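Skikero publishes first results of its household and shop chores trial

Two-armed robots are ready for part of the work in a small café, but not for a full shift, the company says

Skikero, which tests automation for small businesses, today published the first results of a trial that asks a simple question: can a machine do the everyday chores of a kitchen or a shop counter yet? The answer in the report is "some of them, slowly, and with a person near."

The trial began in November and covers 31 chores. They were chosen together with the café chain Bevon and the homewares store Clarau, whose staff wrote down what they do between opening and closing. The list includes folding tea towels, filling a napkin holder, wiping a counter, sorting cutlery and preparing a cold drink. Over the whole period the robots made 3,472 attempts, and each attempt was judged by a person who did not work on the programming.

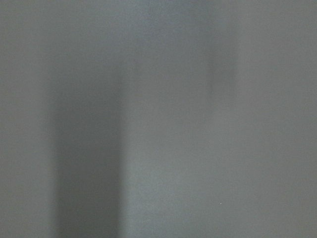
Of the 31 chores, 11 reached the level which Bevon and Clarau had agreed to call useful. This means that a staff member could leave the robot with the chore and come back to find it done, without having to repeat it. The other chores were completed sometimes, but not often enough to plan a working day on them.

"We did not want to show only the best attempt," said Vesela Ivanov, who leads the trial at Skikero. "A café owner has a queue at eight in the morning. For her it is not interesting that the machine can do a thing once. She must know if it will do it on Monday, and again after lunch."

Speed is still the largest problem. A chore that takes an experienced worker a few seconds can take the robot more than a minute. Cloth is also difficult, as are thin plastic bags and anything that sticks to its neighbour. Chores with rigid objects and a fixed starting place gave better results.

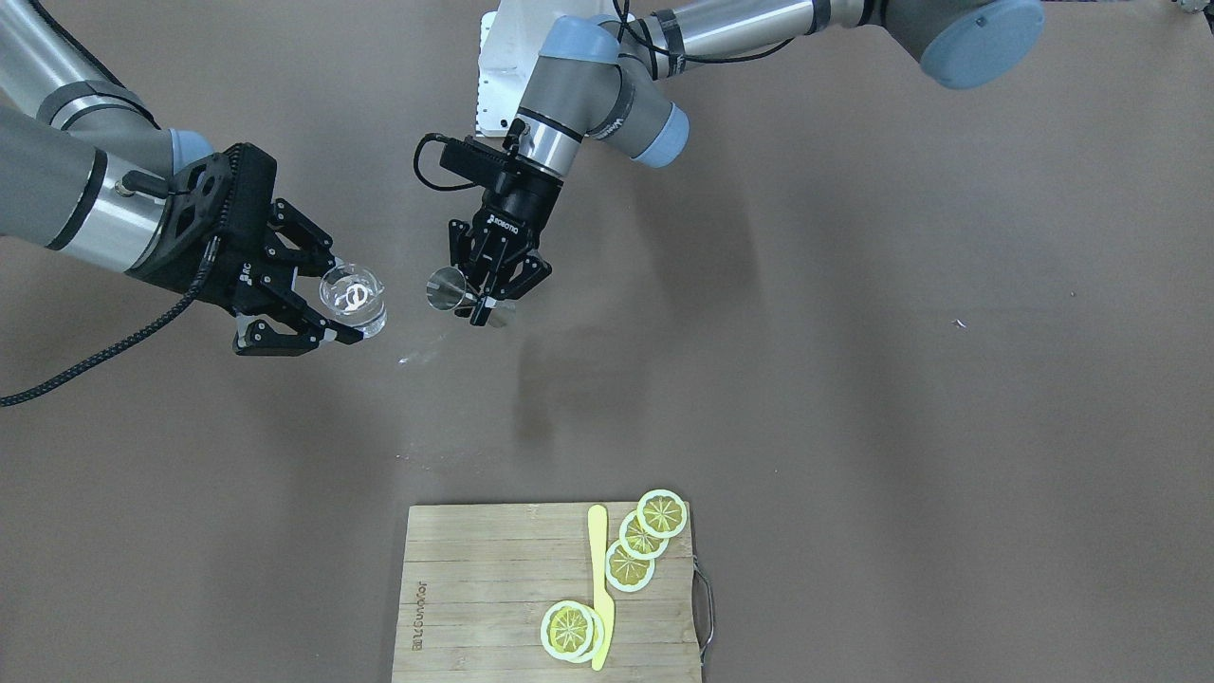
Drink preparation received the most attention from the trade partners, and it is also the part of the report with the most mixed marks. To pour from a small measure, the two arms must agree on where each vessel is, and an error at one side becomes an error at the other. In the set-up used by Skikero, one gripper holds a clear glass cup by its sides and the other brings a tilted stainless-steel jigger near to it, over a plain brown table. Clear glass is hard for many vision systems, and the report gives it a chapter of its own. The garnish stage uses a yellow plastic play knife and lemon slices on a bamboo board, and cutting real fruit is not included in the present results.

Amra Halilović, operations manager at Bevon, said the company will not change its staffing because of the report. "Our people talk with the customers, and they notice when the milk is nearly finished," she said. "If a robot can sort the cutlery in the evening, we would be glad to have it. For the drinks I would wait."

The second stage will repeat the chores in the training kitchen at Shehu, where the lighting and the furniture are different. Skikero expects that some results will go down there, and it will publish them in the same form. Small businesses that want to propose a chore have 30 days to write to the trial office.

The full report, with the list of chores and the marking rules, is available from Skikero free of charge.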